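About Prernus

Prernus is an independent test shop for robot grippers, arms, wrist cameras and controllers. Companies send us hardware they are thinking of buying, or hardware they already bought and are having trouble with, and we run it against the alternatives on the same tasks, in the same room, with the same people. Then we write up what we found and send everything back.

We do not sell equipment. We do not take a commission from anyone who does. Our customers are mostly small manufacturers, packers, repair depots and a few teaching labs that have money for one arm and would like to get the choice right.

How we started

Hélène Vachon founded the company after eleven years as an automation engineer at a plant that made bathroom fittings. In that job she bought four different grippers in three years for the same station. Each one did well in the vendor's demonstration and each one had some problem on the line that took weeks to pin down. One dropped parts with a thin coat of polishing compound on them. Another was fine until the shift changed and a different operator taught the positions. She kept a notebook of these problems, and the first version of our test plan came straight out of it.

The first two customers were former coworkers. Work came in slowly after that, mostly by word of mouth, and for the first year and a half the whole business was one arm, one bench and a borrowed controller. We have since filled the unit we started in and taken over the one next door.

What we test

Grippers are the largest part of the work. We test two-finger, three-finger and multi-finger hands, vacuum cups and soft grippers. Our standard object set has 229 items in it, from washers and zip bags to a full paint can, and every gripper goes through the whole set before we do anything specific to the customer. A full run is 900 grasps. It takes a few days, and longer if something has to be adjusted and started over.

Arms are tested for repeatability, reach, stopping distance and how they behave when a person pushes on them. We also time how long it takes someone who has never used the arm to get a simple pick and place going, starting from the closed box.

Cameras are tested mostly at the wrist, where our customers mount them. We look at focus distance, lag, how the picture holds up when the arm is moving, and how much of the view the gripper itself takes up.

Controllers are harder to compare because so much depends on the software. We keep a reference arm that has been run with every controller we have tested, so there is at least one thing in common between reports.

How a comparison works

A customer tells us the task and sends samples of the parts. We suggest two to four pieces of hardware that could do it, including whatever they already own. Each one gets the standard object set first and then the customer's own parts. The same two technicians do the mounting and the teaching for all of them, so that a difference in the results is less likely to be a difference in who set it up.

We record every grasp, and failures are sorted by cause – slip, missed contact, collision, sensing, software. The report lists them all. If a device does well on average but fails badly on one part, the report says so on the first page.

A typical comparison takes about 90 hours of shop time. Rush jobs are possible but we do not shorten the object set for them. 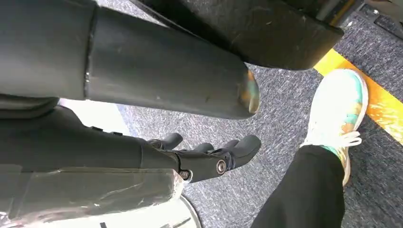 Wrist cameras get their own section in every report. Before any grasping starts, we move the arm through a fixed set of poses and save the view at each one, with the hand mounted exactly as it will be used. Some poses give a clean look at the work area. In others, a good part of the picture goes to the robot itself. With a black hand and a dark gray link both reaching in from the left, a big share of the image is already spoken for, and what remains may be carpet, yellow floor tape and somebody's tie-dye sneaker. A vision program has to cope with all of that, including bright patches where light washes out the floor. We score each pose on how much of the useful area stays in view and on how far the exposure shifts from one pose to the next. Customers often find that moving the camera mount a couple of inches helps more than buying a better camera.

The shop

We have three test cells and a small machine area for making adapter plates and fingertips. One cell is kept for Ovow, our longest running project, which is a wear test of fingertip pads. Pads are cycled against steel, cardboard and glass and inspected after every 300 cycles. Results from Ovow go into our general reports at no extra charge.

The second project with a name is Mahuika, a set of tests for grippers that work near heat, such as those unloading ovens or handling freshly molded parts. It was paid for at first by a single customer, who agreed to let us keep using the procedures.

Dirnedis is the software we wrote for logging grasps and putting the reports together. It started as a spreadsheet and still looks like one. We give a copy to any customer who wants to repeat our tests on their own floor, along with the list of objects and where to buy them.

Who works here

There are seven of us. Hélène still runs the intake calls and reads every report before it goes out. Two technicians do mounting and teaching, two engineers handle controllers and vision, one machinist makes the adapters, and one person looks after shipping, scheduling and the parts shelves. Most of us came from maintenance or production jobs. We take one trainee each year from a two-year mechatronics program, usually starting in March.

What we don't do

We do not certify equipment for safety. We measure stopping distance and contact force and report the numbers, but a risk assessment for your site has to be done by someone qualified who has seen your site. We also don't design full production cells, though we can usually tell you what questions to ask the people who do.

We don't publish rankings. A gripper that came last for a bakery supplier came first for a bicycle parts distributor a few months later, and both results were right for the parts involved.

Visiting and sending hardware

Visits are welcome by appointment. Customers can be present for their own tests, and many come for the first day. Closed-toe shoes are required in the shop. Please write before shipping anything, and include the mounting pattern, the cable set and the firmware version. Hardware that arrives without its power supply waits on the shelf until the supply turns up.

Page last updated 21st February

Shared 14 times | 3 comments

Related pages
Standard object set: full list
Reading a Prernus report
Ovow: pad wear results to date
Mahuika: test procedures for hot parts
Getting a copy of Dirnedis
Trainee places

Contact | Directions | © Prernus | Back to top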